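Noémie Besson
OK so it's book-sorting week at my place and I'm going to post my way through it, because if I stop talking I'll start reading and then nothing gets put away. Mute me if you need to!

Noémie Besson
Background: I had a shelf from Pedmont on order since September. It got pushed back, then pushed back again, and on Monday I canceled it and got my $114 back. So the books are going in a desktop file organizer, the black plastic kind you'd normally stick folders and old bills in.

Noémie Besson
First job is wiping covers. White paperbacks show everything (I eat toast while I study, sue me), and I've been doing the robotics and programming ones first since they get opened the most.

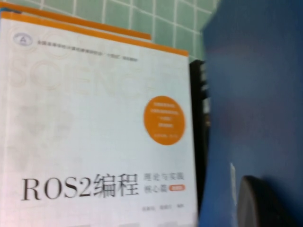

Noémie Besson
My other rule is that books from the same family stay together, even if I'm in the middle of one and not touching the other. It saves so much hunting later. The orange along the top edge is a huge help with this bunch, I can match them up before I've read a word of the title. Wish every publisher did it!

Noémie Besson
Zinhle Swanepoel is already in my replies asking why I don't sort by author. Zinhle, I love you, I can't remember a single author. I remember "the blue one" and "the one with the fish-tank-looking cover."

Noémie Besson
What I do instead is sort by how annoyed I'd be if I couldn't find it in the next minute. Very annoyed goes near my hand. 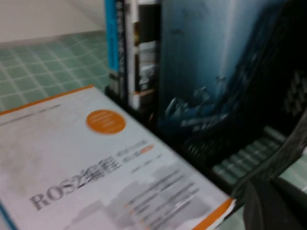 Noémie Besson
Mildly annoyed goes further back. And anything I'd have to be reminded I own goes in a bag for Sherif Younis, who will take any book on any subject and say thank you for it.

Noémie Besson
Tip I got from Deisy Ccori: stand things up from one side and keep going in that direction. I used to start in the middle and everything slid both ways. Such a small thing and it's made me so happy, ha.

Noémie Besson
Also, put a cloth down! I used to do this on the bare table and the corners of the hardcovers left little dents in it. A cloth is way kinder, and you can shake the crumbs out at the end (see toast, earlier).
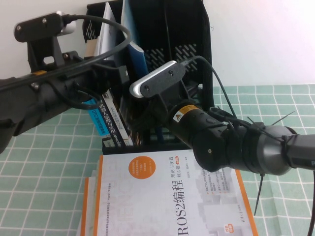

Green checks, white wall, black organizer full of books 💚

Noémie Besson
Chaimae Samir wants to know if a file organizer will tip with heavy textbooks in it. Mine has been fine up against the wall. I'd keep the tallest stuff toward the back, and don't put all the weight on one end if yours is a light one.

Noémie Besson
Now the hard part, which is deciding what gets to stand up at all. I'm letting the books I'm using this month lie flat where I can grab them. So there's a stack right in front of the file holder, white paperback on top, and the bright blue spine gets to stand over on the left where even sleepy me can spot it. The mobile robot principles one is next to it, and I'm leaving that pair alone now.

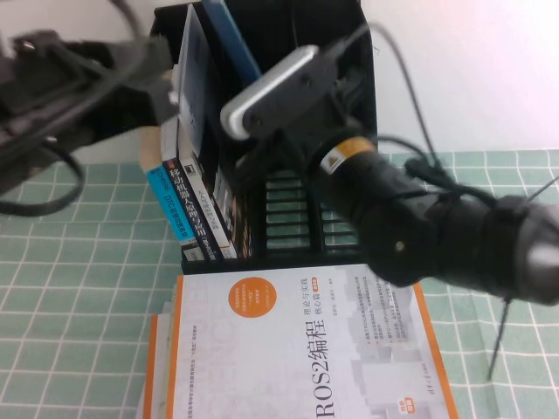

Noémie Besson
Sticky notes are their own problem. I pulled a whole wad of them out of one chapter last night and half just say "why??" in my own handwriting. The glue on some has gone brown, too. If you've got a trick for getting that off paper without tearing it, please tell me. I tried an eraser and it sort of worked.

Noémie Besson
Bag for Sherif is by the front door. Cookbooks tomorrow, and those have actual sauce on them, so I'm buying more cloths first.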